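**Astent trestle table, grey top**
Sold by Drumow Table Hire & Sales, Flostdale. In stock in both lengths.

We have sold a great many tables over the years, and most of them were described by their makers as "elegant". The Astent has never been described as elegant by anyone. It is a table. You unfold it, you put things on it, and at the end of the day you fold it up again and try to remember which way round it goes in the van.

It was designed for church halls, craft markets, school fetes and the sort of family lunch where the second cousins bring their own second cousins. We've also sold them to people who wanted a desk, and to one man who wanted somewhere to keep his other tables.

## What you get

- One top, matte grey, no pattern
- Two folding legs, already attached (you're welcome)
- Four rubber feet, plus one spare in a paper bag taped to the underside, where you will find it in several years' time
- An instruction sheet by Eilif Berge, who believes in short sentences

The carry strap is sold separately. We know. We argued about it.

## Sizes and prices

| Model | Length | Rated load | Price |
|---|---|---|---|
| Astent Short | 120 cm | 181 kg | $229 |
| Astent Long | 180 cm | 181 kg | $300 |

Both are 75 cm high and 70 cm deep. The load rating is for weight spread evenly over the top. It isn't for your uncle standing in the middle to change a light bulb, however evenly he promises to stand.

Hire is $36 a table for a weekend, Friday afternoon to Monday morning. If you hire the same table nine times we will gently suggest that you buy it.

## Setting up

1. Lay the table upside down on something you don't mind scratching, or something you've already scratched.
2. Pull the first pair of legs up until the brace clicks. If it doesn't click, it isn't locked, and your lemon slice is in danger.
3. Do the other pair.
4. Turn the whole thing over. The Short can be managed by one person. The Long can be managed by one person who is in a mood, but two is better.
5. Rock it. On a level floor it should stay put. On grass, move it half a metre and try again.

To fold it, squeeze the brace at the coloured tab and keep your fingers out of the hinge. Eilif's sheet says this in four words and underlines three of them.

## About the colour

The top comes in grey. Customers ask if it comes in white, and it used to, until Maëlle Kowalchuk took over the returns desk and kept a tally of the beetroot complaints. The white was discontinued that October. A timber look was tried as well, and looked like timber in the way that a rubber snake looks like a snake.

Grey goes under any tablecloth, shows less tea, and doesn't glare at you on a sunny morning. If you've been hoping for a centre of attention, it may disappoint. Bring flowers.

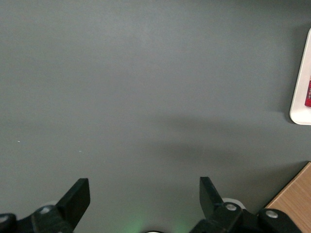

## Cleaning

Warm water, a drop of dish soap, a soft cloth. Dry it before you stack it. Don't use scourers, oven cleaner or the thing your neighbour swears by. Candle wax comes off with a plastic scraper and some patience. Permanent marker mostly lives up to its name, so put newspaper down before the under-fives start on the banners.

## Questions we get

**Can it stay outside?** Overnight, yes, if you forgot it. All winter, no. The legs will rust at the brace and you'll write us a letter.

**Does it match the MacPherson benches?** In height, yes, comfortably. In colour, near enough for a hall with the usual lighting. Side by side at noon you'll see the difference, and then you won't be able to stop seeing it.

**Do two of them clip together?** No. Push them up against each other and throw a cloth over the join, like everybody's grandmother did.

**Can I get just the legs?** Yes, as a spare pair. Ask at the counter and have the model name handy. "The grey one" narrows it down less than you'd think.

## Delivery

Free within Flostdale on orders of four or more. Otherwise you can collect from the side door, where somebody will help you load. Measure your boot first. The Long does not fit in a small hatchback with the door shut, and we've watched some very determined people try.

Prices checked Friday, July 16, 2021.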